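4.3 Recording a two-gripper clothing task

Now for the fun part! With both Jasix grippers paired, you can start collecting folding examples for your Tumside task set. Any bed with a bit of clear space works well, and everyday clutter nearby is welcome.

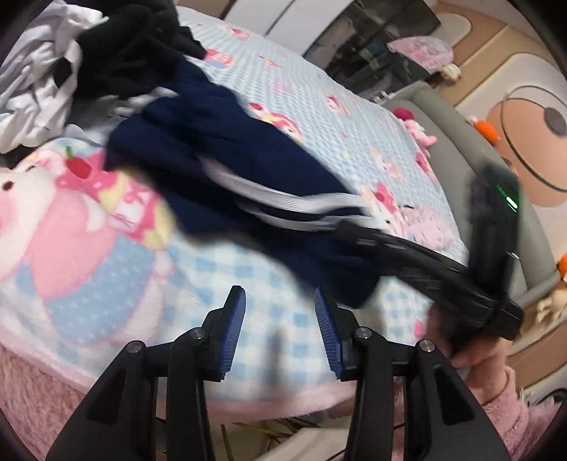
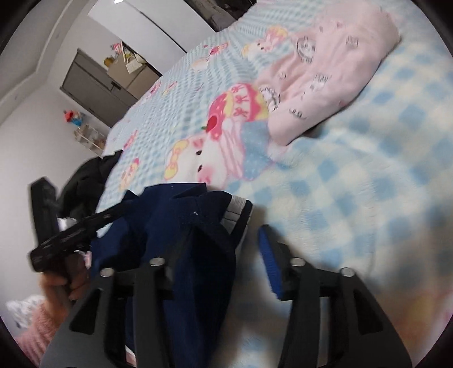
Figure 12. A navy garment with white striping on a checkered bed cover, seen from a gripper camera in both views.

1. Drop one garment on the bed in a loose heap. Don't smooth it out first.

2. Take a gripper in each hand and check that the status light is on.

3. Open the fingers fully, then hold still for a moment so the session gets a clean start.

4. Close on an edge you can find easily. Stripes, cuffs and waistbands are great for this!

5. Lift, spread and fold at the speed you'd use doing your own laundry. A fumbled grasp is fine: open the fingers, try again and keep recording. Those recoveries are some of the best material a learner can get.

6. Lay the garment down, open both grippers and end the episode.

7. Bunch the garment up a new way and go again.

NOTE: Keep the other gripper in view as much as you can. Sibiya uses the overlap to line up the two recordings, and episodes with long gaps are flagged for review.

CAUTION: Keep fingertips and loose sleeves away from the pivot pins when the fingers close.

The Jaroria starter set has 389 episodes, 165 of them with striped or trimmed clothes. Plan on a fresh garment every few episodes, and upload before storage reaches 1,833 clips. Older clips are not overwritten, so recording stops at that limit.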